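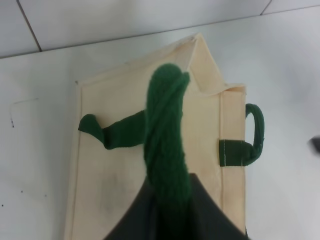

Have you ever pulled your favorite T-shirt out of the wash and found a big, crunchy crease right across the front? I have, loads of times, and when I was a kid I thought the washing machine did it just to annoy me. So let's talk about where wrinkles come from and why an iron can chase them away! Cotton is a great place to start, and so is canvas, the thick stuff that bags get made from. Look at the corner of that cream tote bag, the one with the dark green strap across it. It's folded over into a point like a little tent, and there's a pale line where the cloth bends back on itself. That line is what we're after.

What's a wrinkle made of?

Cotton comes from a plant, and if you could shrink down small enough to walk around inside a thread, you'd see long, long chains of tiny bits called molecules. The chains sit side by side and hold on to each other (my niece calls it "holding hands," and I've stolen that from her). When you fold cotton and squash it, some of the chains let go of their old neighbors and grab new ones. Now they're holding hands in a bent shape. Hello, wrinkle!

Why does water matter?

Water is sneaky. It slips in between the chains and makes them let go more easily, so wet cloth is bendy and easy to reshape. But if it dries all scrunched up in a basket, the chains grab hold again right where they are. My friend Lakshmi Pinto once left 11 damp napkins in a ball overnight and they came out looking like cauliflowers.

So what does the iron do?

Heat makes the chains wiggle. Add a puff of steam and they wiggle and let go, and then the flat, heavy iron pushes them straight. As the cloth cools and dries, they hold on again, only now they're lying nice and flat.

Try it yourself

Get an old cotton hanky and scrunch it in your fist for 30 seconds. See the wrinkles? Now wet it, smooth it out on a tray with your hands and leave it until it's dry. No iron needed! Real irons get hot enough to burn you very fast, so leave those to a grown-up. Then do the same with a polyester scarf, if somebody will lend you one, and see which wrinkles more.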